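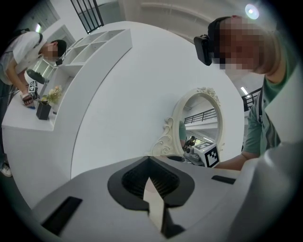
Ticket 268: Lobby circuit trips when ceiling lights are on

Site: Barkholm, ground floor
Reported by: front desk
Priority: 2
Status: Monitoring

Problem
Breaker 12 in the lobby panel trips in the evening, usually within an hour of the ceiling lights going to full. The panel is a Zurnum unit. Resetting it holds until the next evening.

Log
18:10 – Breaker found tripped. Reset. Load normal with lights at half.
18:25 – Lights to full. No trip. Left running.
19:25 – Tripped after 60 minutes. Breaker body warm to the touch, neighbors cool.
19:40 – Outlets on the circuit unplugged one at a time. No change in behavior.
20:05 – Panel isolated, cover off. Neutral screw on 12 loose, insulation browned at the end.

Action
Cut the wire back to clean copper, stripped it again and tightened the screw to the value on the panel label. Replaced the breaker with the spare from the Pollitow store. The dimmer was checked and left as is.

Open items
Sobczak to quote for a thermal check of the whole panel. Spare breaker to be reordered. Close the ticket if there is no trip by the end of January.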